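Angharad got to the back bedroom last, in October, with the window open and the radio on downstairs. Her aunt had made that bed every day at 9 and would not be helped with it. 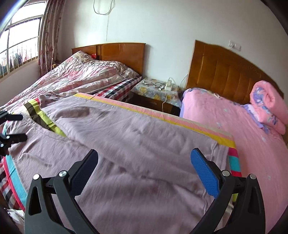 She took hold of the blanket by the hem and pulled it towards her. The stripes underneath were as bright as she remembered. Arnar called up to ask if she wanted tea.

"In a minute," she said, and started again on the corner.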